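Why My Robot Forgot Where Its Own Hand Was

Hi! I'm Xinyi Bai, and I teach robots to pick things up. Most days I do it inside a computer, in a pretend world we call a simulation. It looks a bit like a video game, only the robot in it has to follow the same rules about pushing and falling that real things do.

Our pretend robot is called Atov. It has two arms, and each one ends in a gripper, the pinchy part that works as a hand.

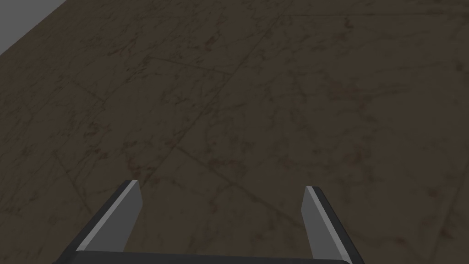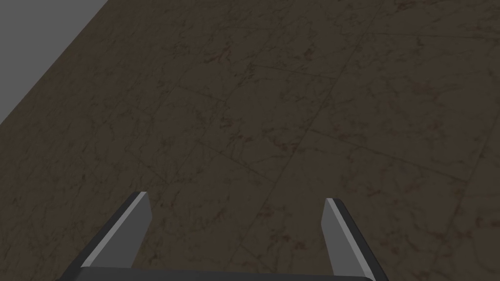
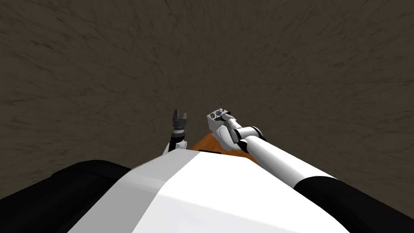

One morning in January I gave Atov the easiest job I could think of: reach out, close your fingers on a little box, lift. It reached out, closed its fingers on plain air, and lifted that instead. Very carefully, too! Then it told me it was finished.

I ran it again. Same thing. I ran it 200 times while I ate lunch, and it grabbed air in nearly all of them.

So what was wrong? Well, try this. Shut your eyes and touch the end of your nose. You can do it because your brain keeps track of where your arm is, even when you aren't looking. A robot does that with numbers. Every joint (the bendy bits, like your elbow) sends a number to the computer that says how far it has turned. Put all the numbers together and the robot can work out where its hand must be.

One of Atov's wrist numbers was wrong by 21 degrees. If you're not sure how much that is, it's a bit less than the turn a clock's minute hand makes in four minutes. It sounds tiny, but Atov was sure its fingers were in one spot when they were really next to it.

My friend Malachy Kinsella found the mistake. I had typed it in myself, which was a little embarrassing.

In a pretend world a mistake like that only costs you lunch. With a real arm it could bump a table, or a person, and those arms are strong. So now Atov has to do a stretch before every job. It moves each joint a little and checks that the number changes the way it should. If one doesn't match, Atov stops and waits for me to come and look.

I've fixed the wrist. Next week we're trying the box again, and after that Liv Grønli wants it to use both hands.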